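# Plitside Classroom Kit: Simulated Arm and Gripper for School Robotics Clubs

Plitside is a course package for clubs and classes that want to teach arm control before anyone touches hardware. It contains a simulator, a set of practice rooms, a workbook and a teacher guide. It is made by Lalside and sold by the site license.

Current version released 16/04/2025. Clubs on the February version can update from the download page at no charge. Saved student work carries over, but custom rooms have to be opened once and saved again.

## What is in the package

- Plitside simulator, installer for Windows and Linux
- Student workbook, 112 pages, PDF, may be printed freely inside the licensed school
- Teacher guide with solutions and grading notes
- 20 student seats and one teacher seat
- Practice rooms, plain and furnished
- Marker sheets for printing, in the same patterns the simulator uses

There is no physical arm in the package. Clubs that own a Dalen arm can connect it with the bridge cable, sold separately. Programs written in the simulator run on the Dalen arm without changes as long as the joint limits in the settings file match the arm. Check this before the first run. The default limits are for the long forearm.

## How the course is laid out

The workbook has 6 units. Most clubs spend two or three meetings on each.

**Unit 1, Moving joints.** Students drive one joint at a time with sliders and write down the angles. No code.

**Unit 2, First program.** The same moves, written as a short Python script. Students learn to set a speed limit and a home position.

**Unit 3, The wrist view.** The simulated camera looks out over the gripper. Students switch to this view and try to point the wrist at a named part of the room, such as a window or a corner of the floor. This unit takes longer than it looks on paper. Allow an extra meeting if the group is new.

**Unit 4, Markers.** Students read the square markers and use them to work out where a part is. The measuring exercise starts with markers on a table and moves on to markers on the arm.

**Unit 5, Gripping.** Opening, closing, and how hard to close. Blocks first, then round objects.

**Unit 6, Team task.** Teams write a full pick-and-place program and run it in a room they have not seen before. The teacher chooses the room. Rules and a score sheet are in the back of the workbook. The same rules are used at the Postov school meet, so a club that finishes this unit is ready to enter.

## Practice rooms

The rooms are simple on purpose. Walls, floor and windows are drawn with low detail so that the simulator runs on ordinary school laptops. The brick room is the default for Units 3 and 4. It has pale block walls, a wood floor and a window with a brown frame. The mortar lines are useful for the tilt exercise in Unit 3, where students compare the slope of the lines before and after a wrist turn.

Teachers can build their own rooms in the room editor. Save them under a new name. Rooms saved over the originals are replaced at the next update.

## Computer requirements

| Item | Minimum | Recommended |
|---|---|---|
| Memory | 8 GB | 16 GB |
| Free disk space | 6 GB | 20 GB |
| Graphics | Built-in | Separate card |
| Network | For activation only | Same |
| Python | Included | Included |

Chromebooks and tablets are not supported. On laptops with built-in graphics, set the camera window to Small. The edges get softer but the marker reader still works at that size.

## Known issues in this version

- The wrist view can open facing a wall if the student closed the program in the middle of a move. Press Home and open the view again.
- The marker reader returns nothing when the marker is seen at a very steep angle. The workbook gives the usable range on page 61.
- Print marker sheets at 100 percent. "Fit to page" changes the size and every distance in Unit 4 will be off.
- On Linux, the slider window sometimes opens behind the main window.
- The score sheet in the teacher guide still lists the old time bonus. Use the one in the workbook.

## License and ordering

| Order no. | Item |
|---|---|
| PL-112 | Site license, 20 student seats |
| PL-127 | Extra seats, pack of 6 |
| PL-130 | Bridge cable for Dalen arm |
| PL-131 | Printed workbook, single copy |

A license covers one school or one club at one address. It does not expire. Updates are free for the first two years, and after that the installed version keeps working without them. Students may install their seat on a home computer as long as they are enrolled in the course.

Schools can order on an invoice. Send the order number, the delivery address and the name of the teacher who will hold the teacher seat. Keys are sent by email, printed workbooks by regular mail. If you need the keys before a term starts, write that in the order.

A trial key is available on request. It opens Units 1 and 2, the plain room and the brick room, and allows the wrist view but not the marker reader. The trial key stops working after 20 days. Work saved during the trial opens in the full version.

## Support

Questions about course content go to Märta Magnusson, who wrote the workbook. Questions about installation, keys and the bridge cable go to the Lalside support desk. Please include the version number from the Help menu and, if a program fails, the script and the name of the room it was run in.

Corrections to the workbook are collected on the product page and printed in the next edition.

## Wrist view in the brick room 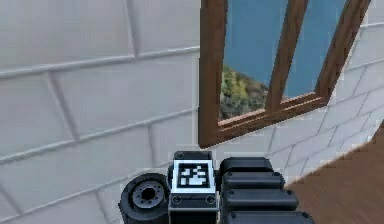

Jonatan Wallin writes that his club has used the kit for two terms and would do Unit 4 before Unit 3 next time. His students had trouble saying how far the wrist had turned until they could read a marker and get a number back. He also asks for a way to lock the rooms on the student seats, as one team kept editing theirs the night before the team task. The extra meeting for Unit 3 was needed, and they ended up using two.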